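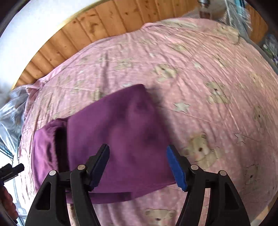
# The Spare Key

The door came from Cenateo on a flatbed, wrapped in gray foam, and it took two men to carry it up the steps. They had the old one off by ten. My mother stood in the yard and watched them lean it against the fence.

"Thirty-one years," she said.

"It stuck every winter," I said.

"It did stick."

The new door was dark green with a narrow window of frosted glass. The lock was a Kobzar, and the older of the two men showed us how it worked. You pulled the door shut and the bolts went in on their own. There was nothing to turn. He did it three times, then handed my mother an envelope with the keys and a card with the number for the Plidus service desk in case she ever needed another set.

"Don't go out without one of these," he said. "Not even for the mail."

She said she wouldn't. She signed for the balance, which was 665, and they loaded the foam and the empty crate and drove back toward Rostau. They left the old door because she asked them to.

I stayed for lunch. We had soup and the end of a loaf. Afterward she wanted to see whether the sun came through the new glass onto the hall floor the way it had come through the old one, so we went and stood there. It came through lower down and made a longer shape. She didn't say if she liked it. She asked me to bring the trash can in from the curb, and when I was slow finding my shoes she went out herself.

I heard the door close behind me while I was helping her with the lid.

The bolts made a small, clean sound. We both looked at the house. The keys were on the kitchen table, still in the envelope, and so was my phone.

"Well," my mother said.

The back door was bolted from the inside. The kitchen window was painted shut – my father had done that, and she had never let me fix it. We walked all the way around twice. The bathroom window was open a hand's width, but it was on the second floor, and the ladder was in the basement.

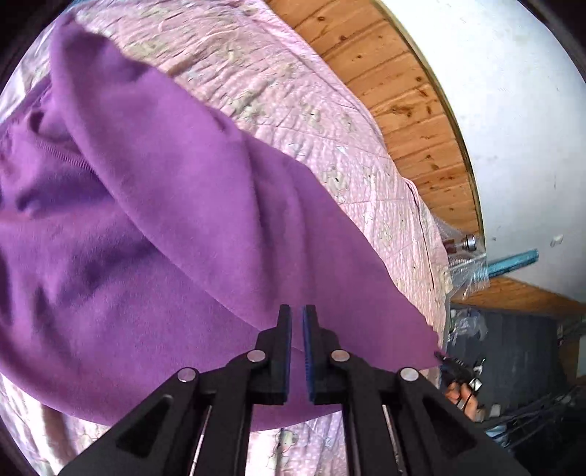 The man next door had a ladder, and he was home. He held the bottom while I climbed, and my mother told me where to put my feet. I got the window up and went in over the sink on my stomach. From the bathroom I had to cross her bedroom to reach the stairs. There was purple knit spread over the pink quilted bedspread, most of it in wrinkles, with a short ribbed band showing in the folds. I knew the color. She had worn it all the winter my father was sick, and I hadn't seen it since. I stood by the bed longer than I needed to. Then she called up from the yard to ask if I had fallen in the tub.

I went down and let them in. The neighbor worked the handle a few times and said it was a good door. He wanted to know what she'd paid for it, and when she told him he said his brother had spent 400 more on one that leaked.

When he was gone she took the keys out of the envelope and put one on her ring. The second she held out to me.

"You should leave that with him," I said. "He's closer."

"He has a ladder," my mother said. "Take it."

I put it on my own ring, next to the key to the old door. Then I went out to help her move that one into the garage, and she held the green door open with her foot until I had found a brick.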